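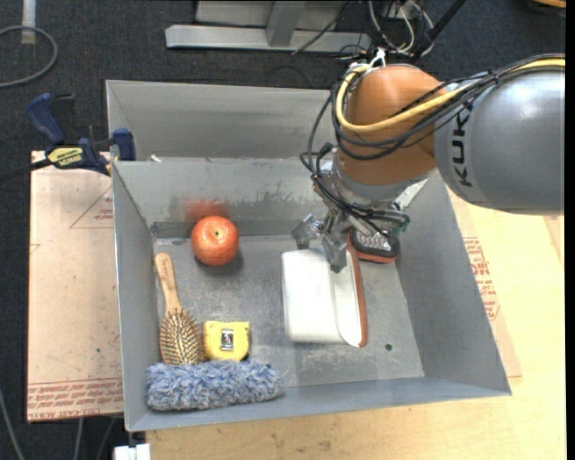 Has anybody compared the Bultell two-finger gripper with the Otanent on mixed-bin picking? I have the Bultell on our KUKA now and I'm having a blast with it! My test set is a deliberate mess: an apple, a wooden hairbrush, a tape measure, a fluffy blue duster head and a few other bits in a metal bin. I want to know which one copes better near the walls before I ask for money.
Érica Cavalcanti, July 26, 2022

2 answers

We ran both at Jostcombe, 900 picks each. Otanent wins close to the walls (slimmer fingers), Bultell is kinder to fruit. Softer pads helped either one more than I expected, so try those first, they're cheap! Also drop your approach speed for the last 5 cm. And log every miss with the item name, you'll love having that later.

Otanent all the way. Had mine since November, great fun. No idea about apples though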